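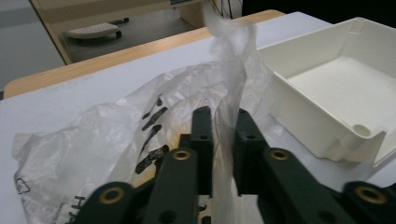
News > Packing line > Station notes

Many of you asked why the bag work at Wikell was stopped on Wednesday, so I write it down for everybody. The fault was a small one, but it could have hurt a hand. The task is to take a plastic bag by its gathered neck and hold it up, next to the white tray. Clear film is thin and slippery, and when it is twisted between the two green fingers the gripper can not feel very well how much it holds. Our limit for the closing force was set to 300 in the program, but after the update the controller read the value from an old file, and there it was 600. The fingers closed on the film with double force and did not open again when the operator released the trigger.

Sarmīte Urbonaitė was at the station. She pressed the stop button, waited until the power light went off, and then opened the fingers with the hand key. She was not injured. One bag was torn at the neck and one finger pad must be changed.

We found the old file the same afternoon. It belonged to the Claner tests from April and should have been deleted then. The force limit is now checked at every start, and if the two values are different the gripper stays open and shows fault 393. Please do not clear this fault yourself. Call the workshop.

Until the new pads arrive, these rules are valid at all stations:

- Keep your free hand 10 cm or more from the fingers when they close.
- Do not pull at a bag that is stuck. Press stop first.
- Tie back loose sleeves and cords.

The work starts again when the workshop has tested every gripper with an empty bag. I will send a short message that day.

Recent items
Toom: new opening hours for the tool store
How to report a near miss
Pritix update: what has changed in the menus
Old chargers, please return them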